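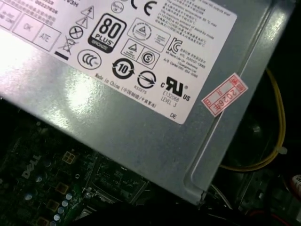
# Closing a project: speaker notes

Friday, November 18, 2022. Enmont, the upstairs room. I have 25 minutes with questions.

**Slide 1, title**

Good morning, and thank you to Evie Hebden for the invitation. Say my name slowly. Say that I work at Culico, in the project office, and that before this I was a site planner.

Ask for hands: who has started a project this year? Then: who has closed one? Wait for the hands. Do not comment on the difference, the people will see it.

**Slide 2, what I mean by closing**

For me a project is closed when three questions have an answer in writing. Who owns the result now? Which money is still open? Where are the papers?

In many companies the last meeting is a cake and a short speech. I like cake. But after the cake, somebody from the accounts department phones for half a year, and the project manager is already on another job.

(Drink water here.)

**Slide 3, the Skunum handover**

This is the long part, do not hurry.

Skunum was a move of the spare parts store from the old building to Sowerby. The move was finished in September and the customer was content. We sent the team away on the same day. I signed this decision, so I can speak about it freely.

What we had left behind:

- 2 supplier contracts which renewed themselves, as we had not cancelled them
- a list of open points with more than 100 lines, and no name beside most of them
- a shared folder with 1000 files, where the word "final" was in very many file names
- a cost code which was still open, and to which other departments had booked their hours

Explain the cost code slowly. An open code is like a door without a lock. People did not do it with a bad intention. They saw a code which worked and they used it. When we looked at the report, there were 200 hours on it that had no connection with Skunum.

If somebody asks for the sum of money: I am not allowed to give it.

**Slide 4, what we changed**

We now plan the closing at the start. It stands in the schedule as a work package, with its own budget and its own person. This person should not be the project manager. At Sowerby we took a colleague from the operations side, who has to live with the result, and she asked much harder questions than I would.

Show the one-page form. Read only the headings aloud:

1. Owner of the result
2. Contracts, with end date
3. Open points, each with a name
4. Cost codes, closed on which day
5. Place of the documents

Mention that the first version of the form had six pages. It was filled in one time.

**Slide 5, the open points**

An open point may be passed on, solved or dropped. To drop a point is permitted, and I want to say this clearly, because many managers feel ashamed of it. Write "dropped", write who agreed, and go further. A point that stays on the list for politeness costs time in every meeting.

Small story if there is time: the missing key for the gate at Sowerby. It was on the list for so long that the gate was replaced. If I am behind the clock, leave this out.

**Slide 6, lessons learned**

I am careful with this expression. Most lessons go into a document which is never opened again. We ask each team for only one change to a template or a checklist. The new text must be written before the team leaves. If they cannot agree on one, we leave the template as it is.

**Questions, probable ones**

*Is it not too much work for a small project?* For a small one we use the form without a meeting. Half an hour is enough.

*What if the customer does not want to sign?* Ask which point stops them, and put this point on the list with a name. Do not wait for a perfect day.

*Which software do you use?* A spreadsheet. Do not let this become a discussion of tools.

Paper copies of the form are in the blue folder. Leave them on the table near the door and take the adapter back to Evie.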